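2022-09-02
Por Rawiri Merrick

Mesa redonda Pladalis, marrón oscuro: dos meses de uso

Compré la Pladalis a principios de verano para sustituir una mesa cuadrada que ocupaba medio salón y en la que me golpeaba la cadera cada vez que iba a la cocina. Buscaba una redonda, oscura y sin cajones. Miré antes la Berkar y una de Aerts que tenían en exposición. La Berkar era más barata pero cojeaba en la tienda, y la de Aerts me gustaba bastante hasta que vi el plazo de entrega, que se iba a octubre. Al final pagué 288 euros por la Pladalis, con el transporte incluido hasta el portal. Subirla a casa corrió de mi cuenta.

Montaje

Llega en una sola caja, con el tablero protegido por cartón en los cantos y las piezas de la base en una bolsa aparte. El peso de la caja es de 19 kilos según la etiqueta. Las instrucciones son dibujos, sin texto, y el tercero está mal: muestra las arandelas por el lado contrario. Lo noté al apretar, desmonté y volví a empezar. Lo hice solo. Conviene poner el tablero boca abajo sobre una manta, porque el borde se marca si se arrastra por el suelo. La llave que traen sirve, aunque es corta y acaba haciendo daño en la mano. Usé la mía.

A las dos semanas reapreté los tornillos de la base. Uno había cedido un cuarto de vuelta. Desde entonces no se ha movido nada.

Superficie

El color es un marrón muy oscuro, algo más de lo que parece en la web de la tienda. Con luz de tarde se ve el polvo enseguida, y también las huellas si uno come con las manos. Se limpia con un paño húmedo y luego otro seco. Si se deja secar al aire quedan cercos, sobre todo cerca de la ventana. Probé el limpiador Jevow que recomendaban en la tienda y no vi diferencia con el agua y una gota de jabón, así que no lo he vuelto a comprar.

Los vasos fríos dejan marca si se quedan un rato, pero sale al frotar. No he puesto nada caliente directamente. Tengo un arañazo fino, de una llave, que solo se ve agachándose. Las migas, en cambio, se recogen bien: el borde no tiene reborde ni ranura y se arrastran con la mano hasta el plato.

Espacio

Aquí es donde más dudas tenía. Una mesa redonda engaña, parece que caben muchas cosas y luego las esquinas que faltan se echan de menos. Para comer a diario somos 2 y sobra sitio. Con cuatro se está cómodo si las fuentes se dejan en la cocina. Para seis no la recomiendo, salvo que sea para picar.

Y para picar la usamos mucho. En casa somos de comprar aperitivos en el supermercado asiático y ponerlos todos en el centro, sin platos ni bandejas: una bolsa de huevos de codorniz, algo de Nabati, un cubo de cartón rojo con dibujos dorados. Con una mesa rectangular siempre había alguien en la punta pidiendo que le pasaran las cosas. En esta se llega a casi todo desde cualquier silla - a casi todo, porque lo que queda justo en el lado opuesto obliga a levantarse un poco. 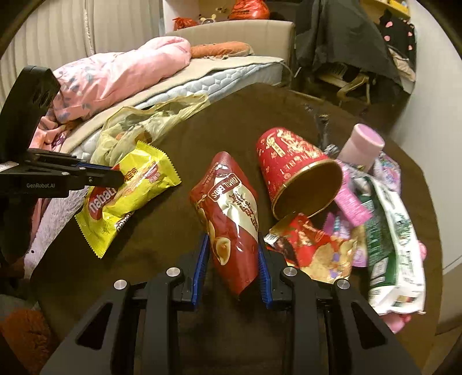 Otra cosa que he notado es que los envoltorios brillantes resbalan más que en la mesa vieja, que tenía un acabado áspero. No es grave, pero una bolsa medio llena se va si se le da con el codo. Con un mantel se arregla. Yo no lo pongo porque compré la mesa por el color y me parece una pena taparla.

El fondo oscuro tiene además la ventaja de que se encuentra todo a la primera. Los paquetes rojos o amarillos destacan mucho, y lo que se pierde son las cosas negras: el mando de la tele y la funda de las gafas.

Servicio de la tienda

Correcto, sin más. El pedido, número 548, llegó el día previsto. Escribí por el error de las instrucciones y me contestaron que ya lo sabían y que estaban esperando la nueva impresión. Pregunté también si vendían el tablero suelto, por si algún día se estropea, y me dijeron que no.

Lo que cambiaría

Los tacos de las patas son de fieltro pegado y uno se despegó al mover la mesa para barrer. Los sustituí por unos de clavar. También agradecería una versión un poco más ancha con la misma base. Por lo demás estoy contento con la compra, y por el precio volvería a elegirla antes que la Berkar. Entre esta y la de Aerts, si no hay prisa, iría a verlas las dos.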